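Reference > Robotics > Learning from demonstration > Skivley method

Skivley method

The Skivley method is a way of training robot arms to tidy shop shelves from head-height recordings of people doing the work by hand. It was developed at Sorkorance, which published its first results in January. The released set holds 800 recordings, most of them of soft, plastic-wrapped goods.

Its central claim is that a robot can learn how hard to press from pictures alone. This is disputed. Clear wrapping shines and hides its own edges, and a flat palm on a pack of face masks looks much the same whether it pushes firmly or barely rests there.
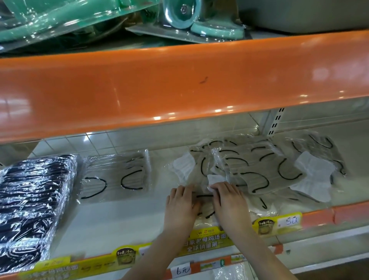
Sorkorance reported that robots trained this way finished 11 tasks, but each was tried on only 2 shelves, both used in training. A repeat by Zesik managed five of the tasks. The gap has not been explained, and the original paper does not say how failed attempts were scored. No force readings were taken at any stage, so the claim about pressure remains untested.

The word "method" is itself generous. Most of the steps match the older Taşdemir procedure, with a different camera height.

Comments (3)

shelfend: Does the Zesik repeat use the same gripper? The article should say.

m_orrin: Five out of 11 is being kind. One was sliding a box.

pallet44: Link to the January paper is dead for me.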